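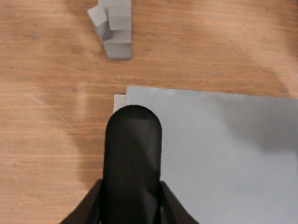 Sokbridge, 26th February

Kitting Cell Automation: Frequently Asked Questions
Issued to all staff in Kitting, Packing and Goods In at Mesberg. Questions were collected at the shift briefings and from the box by the time clock. Repeated questions have been merged. Send corrections to Orysia Skoryk, Process Engineering.

What is being automated?
The pick-and-place portion of kitting at benches 1 through 5. One robot arm per bench will pick parts and flat inserts from the tabletop and place them in the kit tray. Tray sealing, labeling and final count stay manual. Goods In is not affected in this phase.

What stage is the project at?
Simulation. Grasp positions and approach paths are tested on a rendered tabletop before any path is released to hardware. The view at the top of this page is from a simulated run, looking along a gripper finger toward a stepped gray block with a flat gray sheet on the near side. The block and sheet are stand-ins. The block is used for clearance checks and the sheet for thin-part picks.

Why simulate first?
Path errors cost nothing in simulation. On the bench they cost gripper fingers and stock. It also means bench 1 can stay in production until the cell is ready to be installed.

Why are thin parts treated separately?
A flat insert lying on a flat surface has no exposed side for the fingers to close on. The arm has to approach at a corner or an edge, and the height tolerance is much tighter than for a block. If two sheets are stacked with an offset, the software must also decide which one it is picking. Thin-part picks have their own test set and their own release signature.

How many part numbers are covered?
223 at release. Anything not on the list goes to the manual benches. The list is kept in the Kitting folder on the shared drive and is revised by Process Engineering only. Do not edit the local copy at the bench.

Who supplies the equipment?
Gekinon supplies the arms, grippers and controller. Qureshi is contracted for guarding, electrical work and installation. First-line maintenance is ours. Calls to either supplier go through the maintenance desk so that there is one log.

Are positions being cut?
No positions are being removed in this phase. Headcount in Kitting stays as budgeted through December. The staffing level after that has not been set, and this page will be revised when it is.

Which jobs change?
Eight kitting positions become cell operator positions. A cell operator loads parts, clears faults, checks the first tray of each batch and signs off the batch record. Kitters who do not move to a cell stay on the manual benches at their current grade. Packers will receive trays in a different order from today, because the cell completes trays by batch and the manual benches complete them by order.

How are the cell operator positions filled?
Current kitters apply on the internal form. Seniority is used only to break ties. Domnica Mihăilă in Personnel handles the forms and will confirm receipt in writing. If you have not had a confirmation, assume the form did not arrive and send it again.

Does the cell operator position pay more?
Yes, one grade step, effective from the day you are signed off on the cell. Time spent in training is paid at your current grade. This point was raised at every briefing. The position has not changed.

What training is provided?
Classroom instruction on guarding and lockout, then simulator time, then supervised shifts on the bench. The simulator uses the same software as the paths described above, so the tabletop and gripper on your screen will look similar. You will not write programs. You will learn to read a fault code, jog the arm clear, re-teach a single pick point and restart a batch.

What happens if I do not pass sign-off?
You return to your previous bench and grade. You may repeat the course once. The result is not placed on your disciplinary record.

Do I have to use the simulator if I am staying on a manual bench?
No. You do need the guarding and lockout session, since the manual benches share an aisle with the cells.

Will the arm run while I am inside the guard?
No. Opening the gate removes drive power. Restart requires the gate closed and the reset button pressed from outside. Never reset a cell unless you have looked inside it yourself. Never reset on another person's word. Lockout applies to any work with a tool in hand, including finger changes.

How often are gripper fingers changed?
Inspection is every 2000 cycles, prompted on the panel. Replace on visible wear or if the tip is damaged. Used fingers go in the marked bin and not back in the drawer. Whoever changes the finger also runs the touch-off routine before the batch is resumed.

Is my work rate being measured?
The controller logs picks, faults and stoppage time by cell. It does not log an operator name. The batch record does carry a signature, as it does now. Shamim Lodhi has asked for it to be stated here that cell logs will not be used in individual performance reviews. That statement is also in the revised kitting procedure, section 4.

Do the cells record video of staff?
The bench cameras point down at the work surface and are used to locate parts. Hands may be in view during loading. Recordings are kept when a fault is raised and deleted when the fault is closed. There is no audio.

What about noise?
Readings will be taken once the first cell is running. Until results are posted, hearing protection is available at bench 1 and is optional.

I have a medical restriction on lifting. Does the cell help or not?
It depends on the restriction. Reaching and repeated gripping go down. Part bins still have to be lifted to the loading shelf, and that shelf is higher than the current bench top. Speak to Humaira Hashmi in Occupational Health before you apply. A lower shelf can be fitted if requested before installation and is difficult to fit afterward.

What happens to kits if a cell is down?
After two failed restarts the batch moves to the manual benches. The operator goes with it. Overtime caused by cell stoppage is paid under the normal rules and approved by the shift lead, not by Process Engineering.

Can we suggest changes to part layout?
Yes, and now is the time. Layout is easy to change in simulation. Kitters on the second shift have already pointed out that inserts are delivered in shingled stacks, and that condition was added to the thin-part test set. Give suggestions to Iqra Butt with the part number and, if possible, a sample.

When does bench 1 go live?
No date is issued until the thin-part test set is signed. Notice will be posted at the time clock and on this page.

Who do I contact?
Technical questions: Orysia Skoryk
Layout and parts: Iqra Butt
Applications and pay: Domnica Mihăilă
Health and restrictions: Humaira Hashmi
Anything about logs or records: Shamim Lodhi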